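Gripper notebook, Fukcombe bench
2019-05-31

Soft red pad on the two-finger gripper, steel pot on the table. Comparing with the Marchal hard tips we ran before.

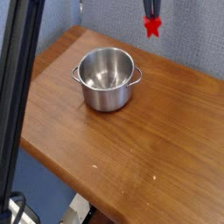 Setup

Same arm, same Zetard controller, firmware untouched. Fixed camera only. Pot goes down toward the back of the table, handles left and right. Exposure dropped from 3,000 to 2,000 microseconds, the steel was blowing out and the rim fit kept jumping onto the highlights in the varnish.

Runs

Hard tips: 8 good lifts out of 13. Misses were all slips on the wall of the pot, brushed steel gives them nothing to hold.
Soft pad, handle grasp: not scored yet. Want the approach height settled first. The lobes stick out past the fingers, so the old tool offset is wrong and has to be measured again.
Rim grasp: skip for now.

Notes

Wire handles barely show up in depth. Using the color image for those and depth for the rim.
Wipe the table before the next set, crumbs near the front.
Produreo quoted a stiffer pad in the same shape. Hold off ordering until the handle runs are in.

To do

Redo tool offset. Save it under a new name, don't overwrite the Marchal one.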